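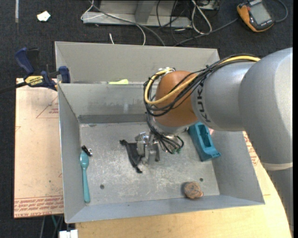
Issue 2

# Bin cell rules and data card - Zosdale bench

This file covers the recordings made at the Zosdale picking cell and the rules for running it. The rules come first. If you only want the data, skip to "What is in the set", but read the section on known problems before you train on anything.

Issue 2 replaces the March draft. The changes are the cable rules, the object rules and a new reject code.

## Scope

The rules apply to anyone who starts the arm, changes objects in the bins, or edits the recordings afterward. They sit on top of the site risk assessment and do not replace it. If the two disagree, follow the risk assessment and open an issue here.

The Vovgate cell has its own document. Do not copy limits from one to the other. The bins are a different depth and the tool offsets are different.

## Before a run

- Check that every clamp on the bins is tight. A bar clamp at the corner, like the IRWIN one at the upper left, should not shift when you push on the bin wall by hand.
- Look along the arm cables from the top of the loop down to the gripper. Thin wires near the fingers must not be able to fall between them when they close.
- Keep strapped bundles strapped. If you cut a tie, replace it before the next run.
- Move the arm through its full pick area at low speed with the bins empty. Watch the cables at the joint, where the loop bends back.
- Test the stop button. Write the result in the log, even when it passes.
- Leave the paper on the acrylic sheet unless you are replacing the sheet.

## Objects

Household and workshop items are both fine. We want a mix of hard and soft, flat and tall, shiny and dull. A spoon lying flat along a wall is a good hard case, and so is a crumpled piece of mesh or fabric. Keep using things like that.

Do not use:

- glass, or anything that breaks into sharp pieces
- anything with a battery inside
- liquids, powders or food
- items small enough to drop through the holes in the bin floor

Place objects by hand with the arm stopped. Do not tidy them into rows. Objects against the walls and in the corners should stay where they land, and two objects may touch. If an object leaves the bins during a run, stop the arm before you reach for it.

## During a run

1. One person operates the arm. A second person may watch, but does not touch the bins.
2. Hands stay outside the bin rim whenever the drives are on.
3. After two failed grasps in a row on the same object, the operator may skip it. Log the skip.
4. If the gripper presses on the floor or a wall hard enough to trip the force limit, end the episode. Do not clear the fault and continue in the same file.
5. Tools and meters stay on the floor side of the setup, never on the rim.

Scratches and worn patches on the bin floor are normal and need no report. Report dents and raised edges.

## What is in the set

| Item | Value |
|---|---|
| Episodes kept | 1,615 |
| Episodes rejected | 162 |
| Time limit per run | almost 3,000 control steps |
| Views | fixed camera |
| Control | scripted pick, operator start |
| Log format | Prositico v2 |

Each episode folder holds the video, the joint log, the gripper state and a short text note. Notes are written by the operator and vary in quality. Some only say "ok".

## Reject codes

- `R1` - force limit tripped
- `R2` - person or hand inside the rim
- `R3` - camera moved during the episode
- `R4` - cable caught or pulled (new in this issue)
- `R5` - log and video differ in length

Rejected episodes are kept in a separate folder and are not deleted. They are useful for safety checks. Please do not merge them back into the training split.

## Known problems

The arm hides part of the bin in many frames, mostly on the right side. Objects there may be only partly visible, and labels for them are less reliable.

Metal on metal is hard to segment. The gripper and the bin are close in color, and the Nieminen masks sometimes join them. Check the masks by eye if you use them for contact detection.

Background items around the bins change between sessions - cables, meters, scraps of paper. Crop to the rim if this matters for your work.

## Changing these rules

Open a pull request against this file and say which rule you want to change. Limits on force or speed also need a test log from the cell. Reject codes are never reused once they have been retired.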